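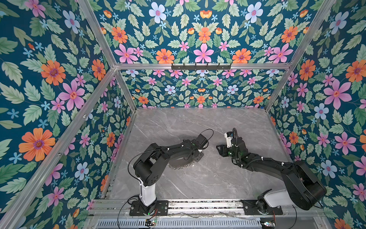
The Wallpaper Room

A short story

Roswitha Riedl had chosen the wallpaper herself. The engineers wanted plain gray panels, but she said that no kitchen in Grestdale was plain gray, and if the arms could not work between flowers they could not work in her mother's house either. So there were flowers, orange and pink and pale blue, on three sides and also over the top.

"It looks like the inside of a hat box," said Maxence Texier when he came from the main office of Trandell to see the test.

"My mother has the same pattern in the hall," said Roswitha. "Almost the same."

He put his coat over a chair. Then he bent down and looked in at the two arms, which were reaching toward each other above the marble.

"What are they going to do?" he asked.

"Hang up a cup."

"One cup?"

"One cup, on one hook. There are six hooks, they may choose."

Maxence wrote something in his notebook. He was a polite man and he did not let her see the page. In his office there was a plan, and the plan said that by February the arms would lay a table, clear it, wash the dishes and fold the napkins. Roswitha had read this plan on the train. She had read it two times, and after the second time she looked out of the window until her station came.

Pak-hei Choi sat at the computer with his shoes off. He was the youngest of them and he had the most patience with the arms. He called the left one Weerakoon, after the street where he lived as a child, and the right one had no name, because Roswitha had told him that one name was enough.

"Ready," he said.

Roswitha put the cup on the marble. It was a blue cup with a thick handle, from her own kitchen. She had brought 30 of them in a box from the market, all of them cheap, and there were still more than half in the box.

The left arm went down to the cup and stopped. It waited there so long that Maxence looked at Pak-hei, and Pak-hei looked at the screen. Then the fingers closed around the rim and the cup went up into the air, very slowly, like something being lifted out of a river.

"Good," said Maxence.

"Wait," said Roswitha.

The right arm came to take the handle. This was the hard part. A person gives a cup from one hand to the other without thinking, while she is talking or looking for the sugar. The arms had to think about it every time. The right one turned its wrist, turned it back, and turned it again. It touched the handle and moved away as if the cup was hot.

"It does this," said Pak-hei. "It is not sure where the handle ends."

"Can you help it?"

"I can. But then it is me who hangs up the cup."

They waited. Somebody walked past in the corridor with a trolley. At last the right arm took the handle, the left arm let go, and the cup traveled to the rack. It went to the third hook and it missed. It tried again from a little higher, and the handle went over the metal with a small sound, and the cup was hanging there.

Maxence began to clap, but he stopped after two claps, for the arm had not opened its fingers. It was still holding the cup on the hook. It pulled a little, and pushed a little.

"Let go," said Pak-hei to the screen, quietly. "Let go, let go."

It let go. The cup swung and stayed.

"How many times out of 100?" asked Maxence.

Roswitha had prepared an answer for this on the train too, a long one, with words like "progress" in it. Now she did not want to say it.

"Not enough for my mother," she said. "She has only eight cups."

He closed the notebook. For a while he looked at the blue cup between the flowers, and she could not tell if he was disappointed or only tired from the journey.

"And the napkins?" he asked.

"We have not started with the napkins."

"I see." He picked up his coat, but he did not put it on. "May I watch it one time more?"

Roswitha reached in and took the cup down from the hook. She did it with her left hand -- in the right one she already had her coffee -- and she put it back on the marble, a little to the side of where it was before.

"You moved it," said Pak-hei.

"Yes," she said. "My mother would also move it."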